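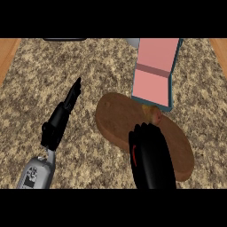
Do I need to know programming before I join the simulation part of the course?

A little Python is enough. You should be able to read a loop, change a number in a settings file and save your work in the right folder. Everything else we learn together in the first two sessions, and the students who already know more are asked to help their table.

Handout 4: Two-handed kitchen tasks in the simulator
Robotics Project Course, autumn term

1. What this handout is for

In Handout 3 you moved one arm to a point and back again. From this week you control two arms in the same program. The work is done in the Eker kitchen, our simulated kitchen. Please read the whole handout before you start the program, also the part about saving. Last October two teams lost a full afternoon of recordings after they skipped it.

The task has the name "tray and board". There is a granite worktop, a wooden cutting board, a pink tray with a divider, and one small round food item. The item should end in the tray, and the tray should end flat on the worktop. You may choose which hand does what. Many teams use the right hand for the item and keep the left hand free for the tray, but this is only a habit and it gives no extra marks.

2. Words we use

Episode: one attempt at the task, from the start position until you press stop. A bad episode is still an episode.

Idle hand: the hand which has no job at this moment. It must have a waiting place. If you do not give it one, it stays where the last command left it, and often this is exactly where the other hand needs to pass.

Contact: the simulator reports a contact when two surfaces touch. It does not tell you if the grip is good. You must find this out by lifting.

Seed: the number which decides where the objects are placed at the start. With the same seed you get the same kitchen again. Write the seed in your log, always.

3. Preparing your station

Log in with your team name and open the folder called Doherty. This is the name of the course server, and each team has its own space there. Copy the file "tray_board_start" into your space and do not work in the original. Then start the simulator and wait until the worktop is loaded completely. On the older machines near the door this is slow, and pressing the start key again makes it slower.

Check the camera view next. You may use the head view or the side view, but you must use the same one for all episodes which you hand in. The head view is nearer to what the robot itself would have. The side view is easier for people who are new, but it hides the far side of the board.

4. The exercise

Begin with seed 27. It is a friendly kitchen and the item lies in reach. Do five episodes slowly, by hand control, and record none of them. After that, record ten episodes with the same seed. When your team is content with these, change to seed 316, where the objects are turned and the approach is less comfortable.

Each episode has a limit of 200 seconds. The clock runs also when you are thinking, so talk about your plan before you press start.

Some advice from earlier groups:

Come to the item from above and a little from the side. If the fingers come only from the side, they push against the board first and the item may roll.

Close the fingers in small steps. A round item escapes quickly when one finger arrives before the others.

Look at the tray before you lift anything. If its end rests on the board, then moving the board will also move the tray. It can be wise to move the tray first.

The divider in the tray is higher than it looks in the head view. Lift your hand well over it, or choose the nearer compartment.

Do not drive both arms at full speed. The controller allows it, but you will not be able to explain afterwards what happened.

5. The log

For every recorded episode, write one line in the log. The line contains the seed, the time used, which hand held the item, and the result. For the result we use four words only: done, dropped, blocked, stopped. "Dropped" means that the item left the hand at a place you did not want. "Blocked" means that an arm could not continue. "Stopped" means that you ended the episode yourself for any reason.

Under the line you may add a comment. A good comment says what you saw. "Left hand touched the tray wall at the start of the lift" is useful to us. "Robot did not work" is not useful, and we will send the log back to you.

Please do not delete the bad episodes. The second half of the course is about learning from recordings, and for that we need the mistakes too. A team with clean results and a thin log will receive a lower mark than a team with many drops and a careful log.

6. Saving and handing in

Save after each block of ten episodes. The file name is your team name, then the seed, then the letter of the block, for example Tromton_316_b. Use no spaces in the name. The checking script, which is called Arkum for reasons older than this course, refuses every name that has a space in it, and it does so without any message.

When the script has finished, it shows error code 0 or error code 966. The second one means that the recording has no camera view stored. In this case the motion is still good, and you can add the view by replaying the episode. Ask for the replay sheet at the front desk.

7. Questions for your team report

Answer in full sentences, one page altogether.

Where did you place the idle hand, and did you change this place during the work?

In which episodes did the result depend on the position of the tray?

What would you tell a team which has only one arm and must do the same task?

How different were your results with the two seeds, and which difference surprised you?

8. Before next session

Read the pages on waypoints in the course reader, up to the part on timing. Bring your log on paper as well as in the folder. The room is open from 9 in the morning, and the machines at the window side have the newer graphics cards, so teams which had loading problems should sit there.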